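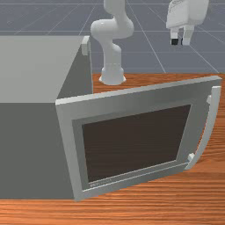
3.2 Reheating habits in shared kitchens

Respondents in the Zarum housing survey were asked how often they reheated food cooked the day before. Of the 100 households that returned the form, most reported doing so on weekdays, and few kept leftovers longer than two days. Answers from the Heffernan building were coded separately, as its kitchens serve a whole floor.

Figure 3. Microwave oven with the door open. 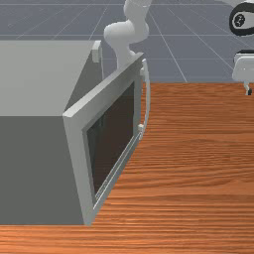
Enside Housing Papers, Vol. 2, p. 500

Households with children reheated food more often in the evening. Rent level had little bearing on the answers.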